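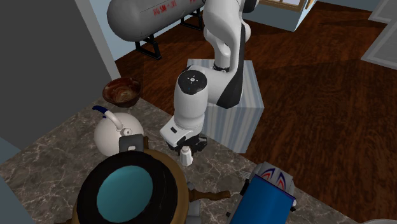
7. Setting Up a Grasp Check in Tota

This section applies to Tota as supplied with the Odau planning package. Section 6 must be completed before the grasp check is enabled.

7.1 Open the task file and confirm that the kitchen world is selected.

7.2 Under Planner, set the step limit to 800. Lower values may end the run before the approach is complete.

7.3 Set the contact window to 25 steps. The check reports a grasp only when both fingers register contact throughout this window.

7.4 Enable the wrist view and save the file.

Note: The wrist view is stored separately from the room view. Both must be enabled if runs are to be reviewed in Sutonance.

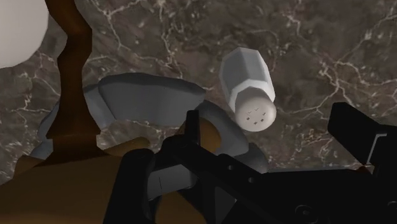

The target list controls which object the check will test. Each entry must carry the same label in the world file and in the perception settings. In a crowded view the planner may otherwise score the wrong item; where the salt shaker is the target, as it is between the fingers in this wrist view, the large grey object to its left should be entered as an obstacle. A tilted target is accepted, provided that the tilt limit in the grasp profile has not been reduced.

7.5 Run the check and open the report. A status of 21 indicates that no contact was registered.

Caution: Do not edit the world file while a run is in progress. Contact data may be lost.

Faults that persist should be referred to Lauritsen support, with the task file and report attached.

Section last revised May 28, 2019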